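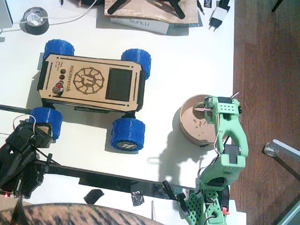 microverch rover on the table at Brutedton, green arm next to it

Late, writing this on the train with the tray down, pen skipping. Brutedton open day. Glad I went, feet hurt.

Nearly missed it. The 3 pm slot was the one I'd signed up for, and the bus from Westerberg sat at the lights by the bridge forever. Ran the last bit. Signed in, got a sticker with my name spelled wrong, left it that way.

First table, the rover. Smaller than I expected from the flyer. Chunky blue wheels, plywood top, red button right there begging to be pushed. I was told it was fine to push so I pushed. It drove to the edge of the table and I put my hand out like an idiot. It stopped on its own. Want to look up how the logo was engraved, the slots down the long sides too, very clean. My own attempts on the club laser come out scorched every time. Must ask about speed and power settings, forgot to, typical.

Green arm was the thing I'd come for. All printed, little round holes all through the plates. Asked if the holes were for weight or for looks. Both, I was told, and also so you can bolt stuff on later. Perforated the base too. I want to steal that for the feeder. Wires run up the outside of the arm in loops, same as mine, so I feel better about mine. The job was getting things in and out of the round tub with the wood shavings in it. Got it second try. Third try it grabbed nothing and lifted nothing very carefully and set nothing down. Everybody clapped anyway.

The talk was at four. Sat at the back. Slides too small to read. Wrote down what I could:
– 4000 grabs on the same set of servos before one went
– 235 grams is the most they'll let the printed arm lift, more and it sags
– start slow, then slower

The 4000 made me sit up. Mine went at 270. Two hundred and seventy!! Thought I'd bought bad ones. More likely I'm driving them into the end stop every cycle and cooking them. Explains the smell in May. So that's a job for the weekend, put proper limits in the code, stop being lazy about it.

Coffee in paper cups, lemon cake, gone before I got there. Had a long chat with a man from the Wirkavholm group who wants to sort mushrooms. Mushrooms! Says they bruise if you look at them. He's given up on hard fingers and is trying rubber bands stretched over a fork shape. Drew it for me on the back of his program, which I've now lost, or it's in the other coat pocket. Check. 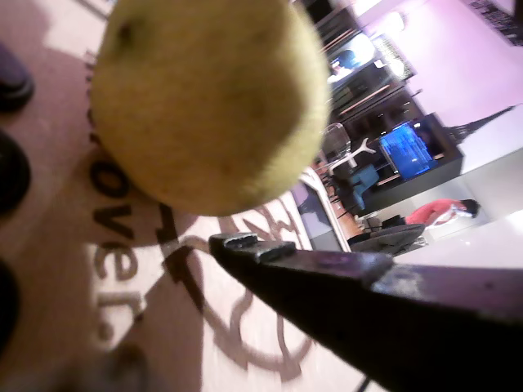
My whole problem is fruit, so I stayed longest at the pear. I've got a picking idea for the trees at Briltlow that has been sitting in a notebook for two years, and every time I show it to anyone they ask what it does to the skin. Well. The finger here was a long dark thing, metal, scuffed along the top edge, with a little stepped notch near the tip, and I wouldn't have let it near my pears. The tip is blunt though, which I hadn't thought of. I'd drawn mine pointed. It came in low, just under the fruit, and waited there so long that I thought it had crashed. Just slow. The pear had a small dark mark on it and I asked if the robot did that. No, came from the shop like that. Big laugh. Not sure I beleive them.

What I couldn't get a straight answer on is the stem. How do you twist? A pear wants lifting and turning, you can't just pull. On a table it's a different game, the thing is already picked. They said come back in the spring, they might have a wrist that turns by then. Put my email on the list.

Funny place for it, too. Eiffel Tower on a pink wall. I've never been to Paris. Neither has the pear I suppose.

Stayed past closing, helped carry chairs, missed the fast train. Didn't mind.

To do, before I forget all of it:
Limits in the code, both ends
Redraw the finger with a blunt tip and a step in it
Weigh a pear. Weigh a LOT of pears. If they're over 235 the printed arm is out and I need to think again
Holes in the base plate
Find mushroom man's drawing
Email re laser settings

Westerberg next stop and I haven't eaten since the toast. There's soup in the freezer, I think. Going to dream about servos agian.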